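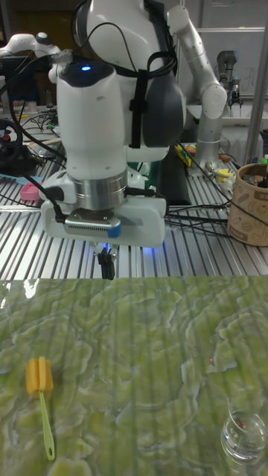 Opening remarks (slide 1)

Good morning, and thank you to the Prilholm Library Association for the invitation. My name is Marius Sandu, and I coordinate preservation services for the Lolon regional archive. The subject of this session is the care of local newspapers on paper, with particular attention to titles printed on cheap stock between the wars.

Pause for the housekeeping announcement.

Slide 2. The collection

The Akia Courier was a weekly paper serving the farming towns east of Lolon. The archive holds 200 bound volumes. Most came to us from the publisher's own office, and 16 were later donated by the Bogdan family, whose shop had sold the paper. The Bogdan volumes include several August issues missing from the publisher's set.

Slide 3. Condition

Newsprint of this period contains a high share of ground wood pulp. It turns acidic with age, and light and heat speed up the process. In our survey, 80 volumes had pages that broke when folded at the corner. We no longer use the fold test on any title. Staff now record color, edge loss and the state of the binding.

Mention that the survey form is in the handout, page 2.

Slide 4. Storage

Volumes are stored flat, no more than two to a shelf. Boxes are acid-free and sized to the volume. The storeroom is kept cool and dark, and readings are logged each morning. Smaller libraries often ask whether they must buy new shelving. In most cases they do not — deep map shelves serve well, provided the volumes do not hang over the front.

Slide 5. Access

Readers are given the microfilm copy first. The original is brought out on written request, with a cradle and weights. Clippings may not be taped back into place by readers or staff. Loose pieces go into a paper folder marked with the date and page of the issue.

If time is short, go directly to slide 7.

Slide 6. Repairs

Small tears are mended with thin Japanese tissue and wheat starch paste. Larger work is referred to a trained conservator.

Slide 7. Questions

Invite questions from the floor. Requests for the full survey report should be sent in writing to the Lolon reading room.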